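Custódio Morais
Juni 2020
Lesezeit: 3 Min.

Thread: Wasser sparen im Altbau, was bei uns etwas gebracht hat und was nicht
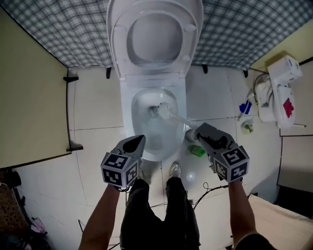

1/ Zur Ausgangslage

Zwei Personen, Altbau, dritter Stock, Wasser wird seit September über einen eigenen Zähler abgerechnet. Vorher ging alles nach Quadratmetern. Ich habe mir angewöhnt, den Stand jeden Sonntagabend abzulesen und in eine Tabelle einzutragen. Ohne Tabelle merkt man keinen Unterschied.

2/ Erste Zahl

Im ersten Monat lagen wir bei 172 Litern am Tag, zusammen. Das ist kein schlechter Wert, ich hatte mit mehr gerechnet. Der größte Posten war die Dusche, danach die Toilette. Kochen und Trinken kann man vergessen, das fällt nicht ins Gewicht.

3/ Spülkasten

Unser alter Kasten kannte nur eine Menge: alles. Die Vermieterin hat auf Anfrage einen neuen mit zwei Tasten einbauen lassen. Fragen kostet nichts, bei uns hat es einen Brief und drei Wochen Geduld gebraucht. Den Ziegelstein im Kasten, den mein Onkel empfiehlt, würde ich lassen. Der bröselt, und die Krümel setzen sich in die Dichtung.

4/ Dichtung prüfen

Ein paar Tropfen Lebensmittelfarbe in den Spülkasten, eine halbe Stunde nicht spülen. Wenn danach Farbe im Becken ist, läuft Wasser durch. Bei uns war das beim alten Kasten der Fall, gehört hat man davon nichts. Eine neue Dichtung kostet wenig und ist ohne Spezialwerkzeug zu wechseln. Eckventil vorher zudrehen.

5/ Kalk

Wir haben hartes Wasser. Kalk unter dem Rand sorgt dafür, dass die Spülung schlechter zieht, und dann drückt man zweimal. Zitronensäure kalt ansetzen, über Nacht stehen lassen, morgens bürsten, einmal spülen. Nicht heiß, sonst bildet sich ein Belag, den man schlechter wegbekommt als den Kalk. Und nie zusammen mit Chlorreiniger.

6/ Dusche

Ich habe zwei Sparbrausen probiert. Die von Prisine war mir zu schwach, die Haare wurden nicht richtig ausgespült und ich stand länger drunter. Zurückgeschickt. Die von Skeltard lässt 8 Liter pro Minute durch und fühlt sich normal an. Wer einen Durchlauferhitzer hat, sollte vorher in die Anleitung schauen. Manche Geräte springen bei wenig Durchfluss nicht an.

7/ Eimer

Bis warmes Wasser kommt, läuft bei uns eine ganze Weile kaltes. Das fange ich im Eimer auf und gieße damit die Tomaten auf dem Balkon. Im Winter wische ich damit den Flur. Meine Frau findet den Eimer im Bad hässlich, sie hat recht, er bleibt trotzdem.

8/ Was nichts gebracht hat

Von Hand spülen. Die Maschine braucht weniger, jedenfalls wenn sie voll ist. Auch die App Mangundap habe ich wieder gelöscht. Man trägt dort jeden Toilettengang von Hand ein, das hält kein Mensch durch. Eine Tabelle mit einem Wert pro Woche reicht.

9/ Garten

Meine Schwester in Ziltville hat eine Zisterne mit 2.000 Litern und gießt den ganzen Sommer daraus. Beneide ich, hilft im dritten Stock aber nicht weiter. Wer eine Regenrinne in Reichweite hat, fängt mit einer einfachen Tonne an. Deckel drauf, wegen der Mücken.

10/ Nachtrag zu den Fragen

Der Zähler gehört dem Ablesedienst, den bitte nicht selbst tauschen. Die Zitronensäure kaufe ich als Pulver im Kilobeutel. Zur Waschmaschine schreibe ich nächste Woche etwas, da warte ich noch auf die Werte vom Ecoprogramm.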